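Wrist Views from the Picture Room - Skarnden gallery

Welcome to the gallery page for Skarnden, our little project on teaching a simulated arm to deal with things that hang on walls. I'm Lahcen El Sherbiny, I look after the simulation side, and I'm the one who gets far too excited about pictures of a gripper next to a picture. If you've come from the Randton workshop page, hello! You can skip the paper completely and just stay here, I won't be offended (the paper has more tables, this has more airships).

A quick bit of background first, for anyone who has wandered in cold. Most of the manipulation work I grew up on happens on a table. Blocks, mugs, bowls, all sitting politely and waiting to be picked from above. Walls are a different kettle of fish. The object is thin, it's upright, there's usually very little room behind it, and the camera on the wrist ends up looking at it from some strange slanting angle that makes a plain rectangle look like anything but. So we built a simulated room, put framed pictures in it, and asked a simple question - can a policy that only gets the wrist camera work out where the edges of the frame are well enough to close on them?

The method is called Drimus. The short version is that we don't give the policy a model of the picture. It gets the wrist view and the finger opening, and it has to predict two things at once: the next small motion, and where the two side edges of the frame will sit in the view after that motion. The second prediction gets thrown away when the arm is running. It's only there in training, to make the network care about edges and stop it caring so much about whatever is printed on the picture. I was a bit of a sceptic when Mansour (that's our training code, named before my time) first got this extra output bolted on, and I've had to eat my words at two group lunches now.

On to the gallery. I've picked views from one picture in one room, a favourite of everybody's in the lab: the desert with the two airships. Reddish wall, dark grey frame, an awful lot going on in the artwork. 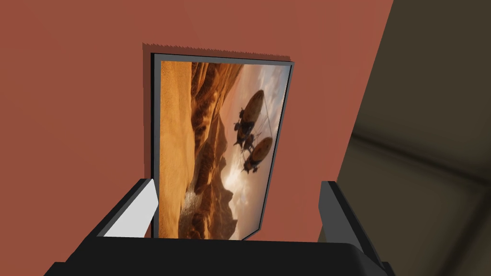 Oblique approaches were where our first version fell over, and they still make up the hardest part of the test set. When you come at a flat picture from the side, its far edge gets shorter and starts to lean, and a network that has learned "frames are upright rectangles" will happily steer toward the wrong spot. We had 117 test starts in this room, and I went through every one of the failures from the first version with a cup of tea and a notebook. The pattern was pretty clear. The fingers lined up nicely with one edge and then came in crooked on the other, as though the policy had ticked the first one off its list and stopped paying attention.

Predicting both edges together helped more than any other change we made. Bigger network, longer training, fancier colours on the walls - we tried all of those over July, and none of them moved things nearly as much. Of the 117 starts, the final version failed on 14, and only four of those were the old crooked-finger problem. The rest were mostly cases where the arm ran out of time, and I'm less worried about those because the time limit was a bit stingy to begin with (my fault, I set it).

You'll want to know about the airships. Why use such busy artwork? Well, a plain picture is too easy! If the inside of the frame is one flat colour, the border jumps out and almost any method will find it. Fill the thing with cliffs and dunes and cables strung between flying machines and you've got dozens of strong lines that aren't the edge of the frame. An early policy got very attached to the slope of the sand, and kept trying to treat it as the left-hand side of the picture. I have a soft spot for that one. It was wrong in such a confident way.

A few words on how the room is drawn, as I get emails about it. The rendering is nothing flash. The wall colour is flat and there's no texture on it, and there's a jagged, saw-toothed strip along the top of the frame that I keep meaning to look into. I left it alone for all the runs so that every version was trained and tested on exactly the same thing. If you rerun our code and fix it, please write to me, because I'd love to know whether the numbers budge. My guess is they won't, seeing that we only ask the network about the two side edges, but I've been wrong about rendering before.
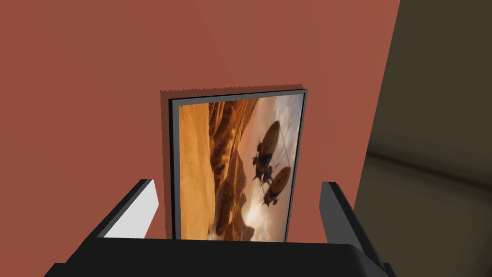 Closing is the part I find most satisfying to watch. With a wide opening you can be a bit sloppy on the approach, but once the fingers come in there isn't much slack, and any twist in the wrist shows up straight away as a lean. Drimus makes lots of tiny corrections at this stage. We tried smoothing them out to make the motion prettier, and the success rate dropped, so the fidgeting stayed in. I've grown quite fond of it.

The other thing we learned about closing is how much of the picture the gripper hides from its own camera. The body of the hand takes up the bottom of the view the whole time, so the lower edge of the frame is no use to anybody. We spent three weeks on a version that tried to guess where that bottom edge was. It guessed beautifully in training and terribly on new starts, and we dropped it. If you're setting up something similar, my advice is to stick with the sides and let the hidden bit stay hidden.

What we haven't done yet is try this on a real arm. Everything on this page comes from simulation, and a real frame has weight and a hook and glass that throws reflections about. Our next round will add shiny glass first, then frames that swing a little when they're touched. I'm also hoping to get a second camera into the comparison, mostly to see how much harder we've made life for ourselves by sticking to the wrist.

The training settings and the list of test starts are on the Skarnden downloads page, along with the favourite sand-dune policy for anyone who'd like to see it go wrong on their own machine. Questions are very welcome, and I usually get to my inbox in the late afternoon.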